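Runetberg Trail Club > Events > Clumberg Night Run > FAQ

August 11, 2025
By Boris Kos

These are the questions we get most often by email about the Clumberg Night Run. Please read through them before you write to us. If you ran last year, read the sections on the cutoff and on drop bags again, as both have changed. 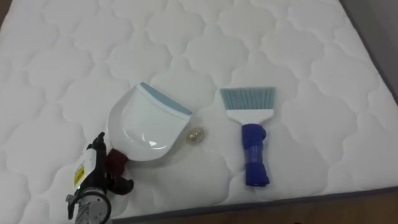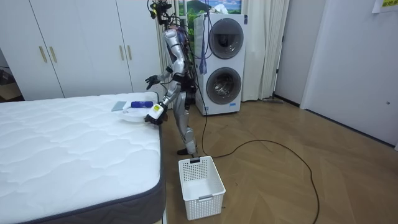

How long is the course?

One loop is 20 kilometers. You can enter for one loop or for three. There is no two-loop race. If you enter for three loops and stop after one or two, you will be listed as a non-finisher, but your loop times will still show in the results.

How much climbing is there?

Most of it comes in the first half of the loop, on the fire road up to Charpentier Ridge. The road is wide and the footing is good, so it is a fair place to warm up and a bad place to race. After the ridge the trail turns narrow and drops through the woods to Pesier Creek. The last part is flat, on packed gravel, back to the school parking lot.

When does it start?

The three-loop race starts at 7 p.m. and the one-loop race starts at 9 p.m. Bib pickup opens two hours before each start and closes 15 minutes before. We don't hand out bibs after that, even if you can see the start line from where you are standing.

Do I have to raise money to run?

No. The entry fee covers the race. Fundraising is optional, and everything raised goes to the Runetberg county rescue team. Last year runners brought in $3,316, and the team put it toward new radios. If you want a fundraising page, check the box on the entry form and we will send you a link within a few days. You can also hand in cash or a check at bib pickup.

I have never run at night. Can I do this race?

Yes, if you enter for one loop and have done a few runs in the dark first. Running by headlamp is slower than running in daylight, and it takes some getting used to – rocks look flatter than they are, and it is hard to judge how steep a downhill is. Go out with a friend on a trail you already know. Two or three outings are enough for most people.

What gear is required?

A headlamp with fresh or fully charged batteries, a second light of any kind, a whistle, a jacket, and a way to carry at least half a liter of water. We check gear at bib pickup. The second light can be small, but a phone does not count. For three loops you also need spare batteries or a spare headlamp.

Are poles allowed?

Yes, in both races. Please keep them folded for the first kilometer, when everyone is close together.

What is the cutoff?

Three-loop runners must start their last loop by 2:30 a.m. It was 3 a.m. last year, and too many people were still out on the course at sunrise with no food left at the aid station. One-loop runners have no cutoff of their own, but they need to be in before the three-loop race closes.

Where are the aid stations?

There is one at the ridge and one at the start and finish. The ridge station has water, sports drink, salted potatoes, and pretzels. The start and finish area has the same plus soup, coffee, and sandwiches. We don't use paper cups, so bring your own. If you have a food allergy, carry what you need.

Can I leave a drop bag?

Three-loop runners can leave one bag at the start and finish area. It has to be a soft bag, closed, with your bib number on it. We used to take bags up to the ridge as well, but we no longer do. Bags that are not picked up go to the club room and are kept until the end of the month.

Can I have a pacer?

Only on the third loop. Your pacer needs a bib, which is free, and has to pass the same gear check as you. Pacers may not carry your food or water.

What if the weather is bad?

We run in rain. We do not run in lightning or if the creek is over the footbridge. If we have to call it off before the start, your entry moves to the make-up date in April. If we stop the race once it is under way, the results stand as they are at that point and there is no make-up date.

Can I get a refund or give my entry to someone else?

Refunds are available until 31 days before the race, minus the card fee. After that you can transfer your entry to another runner up to one week before. Both people have to email us. Please do not just hand over your bib – if something happens on the trail, we need to know who is wearing it.

Is there a minimum age?

You must be 16 for one loop and 19 for three loops. Runners under 18 need a form signed by a parent, and an adult has to be at the finish when they come in.

Can I bring my dog?

Not on the course. Dogs on a leash are fine in the parking lot.

Where do I park?

In the school lot, or along the north side of the road once the lot is full. The south side has to stay clear for the ambulance. There is room to sleep in your car after the race if you would like to rest before driving home.

When are results posted?

Unofficial times go up on the board at the finish as runners come in. Full results are online two days later. If your time looks wrong, email us with your bib number and we will check it against the paper sheets.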